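Sistlow Room, Deninside Center
Play Equipment and Work Surface Check, with comments
Date of check: 15 April 2019
Carried out by: Workneh Play Safety
Next check due: same month next year, or sooner if anything on the list is replaced

Marks used: OK, FIX (can stay in use until fixed), OUT (taken out of use)

ROOM

1. Door opens fully and closes without slamming. OK
2. Floor free of trip hazards. FIX
Mat by the sink is curling at one corner. Tape is a short-term answer — a new mat would be better.
3. Lighting even over the tables. OK
4. Outlets covered. OK
Spare covers are in the top drawer with the batteries.
5. Window restrictors hold at 10 cm. OK
6. Radiator guard firm. FIX
Left bracket has a loose screw. Tightened by hand today but the wall plug is worn and wants replacing.

TABLES

7. Tables stand level with no rocking. OK
8. Holes in table tops clean, no sharp burrs. OK
Ran a cloth over the holes. It did not snag. Crumbs and clay collect in them, so brush out before wiping.
9. Leg bolts tight. FIX
Table nearest the door needed a full turn on two bolts. Look at it again in 30 days.
10. Edges free of chips. OK

STORAGE

11. Shelves fixed to wall. OK
12. Heavy boxes on the bottom shelf. FIX
Paper boxes had gone back on top. Moved down during the check. Please keep them there.
13. Bins labeled. OK
Two labels are fading but can still be read.

BOARDS AND BLOCKS

14. Boards flat, seams closed, no splinters. OK
Boards are from Pusaswood. Checked by hand along the grain and across it, both faces. One board from the same order had a raised seam last year and was sanded with 400 grit, and it has stayed smooth. Do not soak them. Damp cloth, then stand on edge to dry.
15. Board sits flat on the table and does not slide under a light push. OK
16. Blocks free of cracks and loose layers. OK
See the comment at the end of this section.
17. Points on star blocks not sharp to the touch. OK
18. Blocks too large for the small parts cylinder. OK
All shapes were tried, turned each way. Any block that breaks has to be tested again or thrown out, including the broken-off piece.
19. Blocks washed since last check. FIX
No entry in the cleaning log. Lukewarm water only. Hot water can warp them.

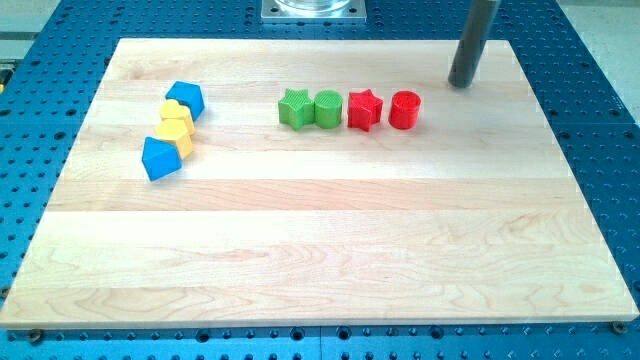
Comment on 16, 17 and 19. Printed blocks wear differently from the molded kind, and the places to look are the tips and the top faces. Run a thumbnail across the layers and if one lifts, the block is OUT. The ribbed top on the green cylinder and the fine ridges on the green star next to it come from how the blocks are made and are not damage, so do not mark them as scratches. Paint and glue settle in ridges like those — use a soft toothbrush when washing. Hearts and pentagons get the same treatment.

PAPERWORK

20. Cleaning log up to date. FIX
See 19.
21. Last year's sheet on file. OK
22. Supplier sheets for boards and blocks on file. FIX
Board sheet found. Block sheet missing, copy to be requested.

ACTIONS

Replace mat by sink.
New wall plug for radiator guard, left side.
Recheck bolts on the table nearest the door.
Wash blocks and sign the log.
Get a copy of the block sheet.

Nothing was marked OUT at this check. Keep this sheet in the front pocket of the room folder.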